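Casow Paired Gripper Kit: README and data card for the sample pack

Hello, and thank you for downloading the sample pack! This file covers two things at once, the kit itself and the small set of recordings we ship with it, and I've tried to write it the way I would explain it to somebody sitting next to me at the bench. If you only want to get a session running, skip to "First session" and come back for the rest when you have a cup of something.

What the kit is

Casow is a pair of handheld grippers, one for each hand, with a camera on each gripper and a third camera worn on the head. You do a household job with the grippers instead of your fingers, and the software (we call it Drivatix, for reasons lost to an old whiteboard) lines the three views up in time and writes them out as one episode. There is no robot arm in the box. Most of our customers already have an arm, or are shopping for one, and want to build up demonstrations in the meantime without tying up the hardware.

The kit can be bought outright or rented by the month. Rental includes replacement jaw pads and a warm body on the support line, who is usually me.

What is in the sample pack

You get 300 episodes of soft goods handling, all done on beds: picking up clothes, spreading them, squaring up the edges, folding, and moving the finished item out of the way. Clothing and bedding make up the whole pack. We picked cloth for the first release because it is the thing people ask about on nearly every sales call, and it is also the thing that shows most quickly whether a two-handed recording is any good. A mug will forgive you for a slightly late left hand. A sweatshirt won't!

We recorded in lived-in rooms with whatever was already on the bed or near it, and we left the backgrounds alone. If you need tidy backgrounds for your own work, please filter by the "clutter" field, which runs from 0 to 5. 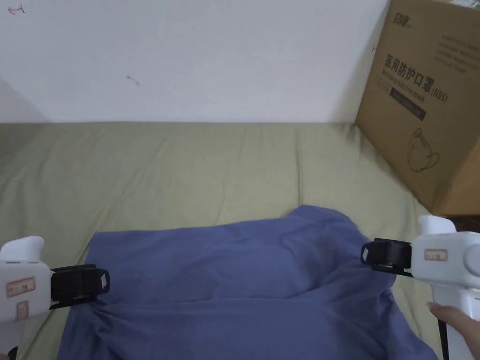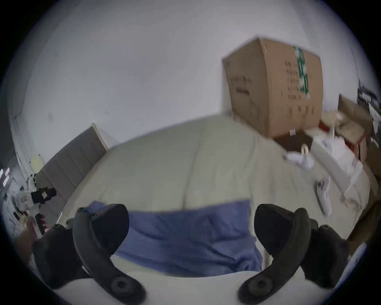
Views and files

Each episode is a folder with three videos (head, left, right), a pose file for each gripper, a jaw opening file for each gripper, and a short text note written by the operator. The notes are worth reading. They are plain sentences such as "lost the cuff, picked it up again," and we keep them unedited because they explain a surprising number of odd-looking trajectories.

The gripper cameras use a very wide lens, so straight lines bend a good deal toward the outside and the corners are black. We ship the video as recorded, along with the calibration file, and there is a small script called flatten that will straighten things out if your training code prefers it. My own advice is to try the wide version first. You lose a fair bit of the room when you flatten, and the room is handy for tracking.

First session

Charge both grippers overnight. Start Drivatix, put on the head camera, and wait for all three views to appear. Close and open each jaw fully, left first, then right, and the software will store the limits. Then press record and do something easy, like lifting a dish towel and putting it down again. Please do this a few times before you go near a fitted sheet.

Keep your elbows loose and move a little slower than feels natural. Pinch cloth close to its edge, let the jaws finish closing, and only then lift. If you drop something, carry on and pick it up; a recovery is useful data, and the review tool has a tag for it.

Known trouble

Fast wrist turns blur the gripper views, mostly toward the outer part of the lens. Brighter light helps more than any setting we offer.

Pose tracking drifts when a gripper faces a bare wall for long. Version 6 of the tracker is much better at this than the one before it, but it can still wander, so check the "drift" column before you train.

Operators' hands appear in many of the views. We have checked the pack for faces and names on paperwork, but printed packaging and similar background text has been left readable. If you spot anything personal that slipped past us, write to us and we'll pull that episode.

What it is good for, and where to be careful

The pack suits imitation learning on cloth, two-handed coordination, and testing a loader before you spend money on your own collection. It is too small to train a general folding policy, and I would rather say so here than on the phone after you've bought a kit. It also leans heavily toward right-handed people. Nadhirah Santoso has been recruiting left-handed operators for the next release, and Subramaniam, our collection partner, is adding tables and sofas so that everything doesn't happen on a mattress.

Terms and support

The sample pack is free for research and for trying out the kit. Commercial training needs the paid license, which lasts 365 days from the date on your invoice and covers everyone on your team. The Flosetti export plug-in is licensed separately.

Support calls are on Wednesday afternoons, and email is read every working day. Please send the episode number and the operator's note along with your question, and attach the log if Drivatix crashed.

Maintained by Nadhirah Nugroho. Next release planned for August.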